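How to Clean a Sealed Wood Floor by Hand

214 shares | 17 comments

Most wood floors get too much water and not enough wiping. A mop covers ground quickly, but it leaves a film in the corners, pushes grit up against the baseboards and skips the marks that need some pressure. Once a season I do the main room by hand with cloths. It takes an afternoon if the room is full of furniture and a good deal less if it isn't.

These steps are for a sealed floor with a polished finish. Waxed and oiled floors need different products. If you don't know which you have, put a drop of water on a board in a corner and wait a few minutes. If it sits on top in a bead, the floor is sealed. If it soaks in and leaves a dark spot, stop here and find out what is on the wood before you clean it.

What you need

A stack of cotton cloths, white or close to it. Colored cloths can bleed, and you can't see the dirt on them.
A vacuum with a soft brush head, or a dust mop.
Two buckets.
Floor soap with a neutral pH. I use the Vardale concentrate, but any plain one will do.
A plastic scraper or an old gift card.
Felt pads for the furniture legs.

Skip vinegar, ammonia, steam and anything that promises a shine. Shine products leave a layer that has to be stripped later.

Step 1: Get things up off the floor

Lift cords, bags, shoes and anything else that stands on the boards. Charging cables are the worst for collecting dust, so unplug them, wipe them along their length and coil them on a table. Light tables can be moved out. For a heavy one, clean around the legs first, then shift it by its own width and clean where it stood. Lift it – don't drag it. One grain of sand under a metal leg will draw a line you will be looking at for years.

If you keep a fire extinguisher on the floor, put it somewhere everyone in the house can see it while you work, and put it back when you finish. The ring under it usually needs its own wipe.

Step 2: Take off the dry dirt

Vacuum along the boards, following the grain, and then go around the edges a second time with the brush head. Check the wheels on the vacuum before you start. Mine picked up a staple last October and I didn't notice until I had gone up and back twice.

Don't rush this part. Any grit you leave will be rubbed into the finish by the cloth.

Step 3: Mix the soap weak

My bottle calls for 30 ml of soap in a full bucket of lukewarm water. Go by your own label, and if you are between two amounts, use the smaller one. Too much soap is the usual cause of a sticky floor. Fill the second bucket with plain water for rinsing.

Step 4: Fold the cloth

Fold it in half and in half again so that you have a pad the size of your hand. When one face is dirty, turn it over, then refold to get at the clean sides inside. A cloth folded like this gives you eight clean faces before it goes in the wash. A cloth that is just balled up gives you two or three and you lose track of which is which.

Wring it hard. It should feel damp, and no water should drip when you squeeze it again. The boards behind you should dry within a minute or so.

Step 5: Work in strips

Start at the wall farthest from the door. Take a strip two or three boards wide and as long as you can reach, wipe with the grain, and move back. Sit or kneel, whichever your knees prefer. I sit, and shift backward as each strip is done. Lachlan Katene, who refinished our hallway, kneels on a folded towel and works faster than I do. 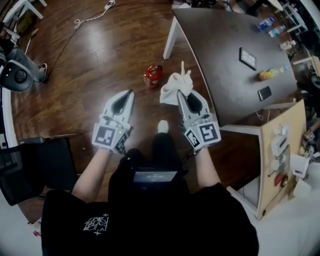 Keep your pressure even and light. If a spot doesn't come off on the second pass, leave it for the next step. Scrubbing at it now will dull the finish in a patch that shows up every time the sun is low.

Change the rinse water when you can't see the bottom of the bucket.

Step 6: Go back for the marks

Scuffs from shoe soles: a dry cloth first, rubbed in short strokes. Most of them come off this way. If not, put a small amount of soap on a damp corner of the cloth.

Gum or candle wax: hold an ice cube in a plastic bag against it until it goes hard, then push it off with the plastic scraper held nearly flat.

Tape residue: warm damp cloth laid on it for five minutes, then wipe. Repeat as needed.

White water rings: let them dry for a full day before you do anything. Some fade on their own. The ones that don't are in the finish and need a different repair.

Step 7: Dry and check

Go over the whole floor once with a dry cloth. Then get down low near a window and look across the boards toward the light. Streaks mean soap was left behind, so wipe those again with plain water and dry them.

Let the floor sit for an hour before the furniture goes back. Put fresh felt pads on while the chairs and tables are up. The Husel ones come 100 to a pack and the glue holds better than the others I have tried, but press each one down with your thumb for a slow count of ten.

Washing the cloths

Shake them outside first. Wash hot, with no fabric softener, which coats the cotton and makes it smear. Keep them apart from your kitchen cloths. Mine go in on Thursday with the old towels.

17 comments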